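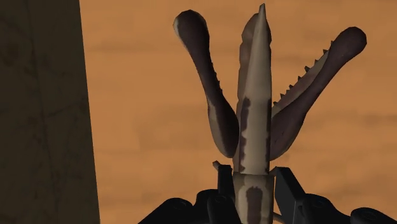
Kulenix releases Rokeck 5, grasp planning software for objects with no obvious place to hold

Bemness, December – Kulenix today released Rokeck 5, a new version of its grasp planning and simulation software for two-finger robot grippers. The release adds a planner for branched and irregular objects, a rewritten contact model and a tool for replaying failed grasps step by step. It is available now to all customers with a current license.

Most grasp planners work best on boxes, cans and bottles. They fit a simple shape around the object, find two parallel sides and close the fingers there. The method is fast and works well for packaged goods, but it often fails on objects with prongs, thin blades or a surface that curves in several directions. The planner may aim at the empty space between two branches, or pick the widest part of the object when the narrow part would be easier to hold.

Rokeck 5 handles these objects by dividing the model into parts before it looks for a grasp. Stems, branches and junctions are each scored on their own. For the rendered test object shown with this release, which has three long projections rising from one stem, the gripper holds the stem below the point where the projections meet, with one finger on either side. The projections stay clear of the fingers. One has a row of small pointed teeth along its inner edge, a kind of detail that earlier versions smoothed over when they simplified a mesh.

"Our customers kept sending us the same type of object," said Flora Yule, head of planning software at Kulenix. "Castings with arms on them, plant cuttings, toys, tools with hooks. We could get a grasp on most of them if an engineer sat down and marked the mesh by hand. We wanted that step gone."

What is new in Rokeck 5

Part-based planner. The planner splits a mesh into connected parts and proposes grasps for each one. Users can exclude a part by name or by clicking on it in the viewer. Excluded parts are also treated as obstacles, so the fingers will not brush against them on the approach.

Contact model. Contact between finger and object is now calculated over a patch instead of at a single point. This gives a more useful estimate of whether a long object will rotate in the grip when it is lifted. Friction can be set per material or per region of the mesh.

Texture variation. The simulator can apply mottled, streaked and patterned surfaces to objects and backgrounds when it renders training images. Color and shape are varied separately. Teams training a vision model can render the same object many times with different markings and keep the geometry fixed, or do the reverse.

Partial views. The renderer can place the virtual camera close to the gripper, with nearby structure covering part of the view. Each rendered image is saved with a mask for the object, a mask for the gripper and the pose of both.

Grasp replay. When a simulated grasp fails, the software keeps the full state from approach to release. An engineer can open the file, move to any step, change the finger width, speed or friction and run forward again from that step. Replay files can be shared between users on the same version.

Test results

Kulenix tested the new planner in simulation on a set of 1108 irregular meshes supplied by customers or made in-house. Each mesh was tested in several starting positions. The test set does not include transparent or soft objects, which Rokeck 5 does not support. Users who work with cable, fabric or film should stay with their present tools.

Planning time depends on the mesh. The part-based planner is slower than the standard one on simple shapes, and the standard planner remains the default. Customers who handle a mix of items can let the software choose: it runs the standard planner first and switches when no proposed grasp passes the stability check. Meshes with over 3000 faces are reduced automatically before planning. The limit can be raised in the settings at the cost of speed, and thin features can be locked so that the reduction leaves them alone.

Early use at Bassey

Bassey, a contract parts handler, has been using a pre-release build to prepare pick programs for mixed metal and molded parts. Salamatu Ogunleye, automation lead at the company, said the replay tool has changed the daily work more than the planner has.

"Before, a failed pick in simulation gave us a red line in a log," Ogunleye said. "We would change a setting, start the whole run again and wait. Now I open the failure, go back to where the fingers close and look at it. Some of the problems were in our own meshes – wrong scale, or a face turned inside out. I would still check any new program at low speed on the cell before letting it run."

Bassey plans to move its remaining pick programs to the new version after its winter shutdown.

Compatibility and upgrades

Rokeck 5 opens projects saved in version 4. Projects from version 3 must first be opened and saved in version 4. Custom gripper models carry over, but finger pads need to be redrawn as surfaces for the new contact model to use them. A converter is included and handles flat pads without further work. Curved pads should be checked by eye.

The programming interface has changed in two places. Calls that return a contact point now return a contact patch, and the function that lists grasps has a new field for the part name. Scripts that ignore the new field will keep working. A full list of changes is in the release notes, under build 2208.

Current license holders can download the update from their account page at no added charge. New customers can request a trial, which includes the simulator, both planners and a small library of test objects. Kulenix will hold an online walkthrough of the part-based planner and the replay tool on Friday at 10 a.m., with time for questions. A recording will be posted to the support site afterward.

About Kulenix

Kulenix develops planning and simulation software for robot picking and assembly. The company is based in Bemness and sells to manufacturers, system builders and research labs.

Media contact

Kulenix press office, Bemness. Requests for interviews or additional renders can be sent through the contact form on the company website.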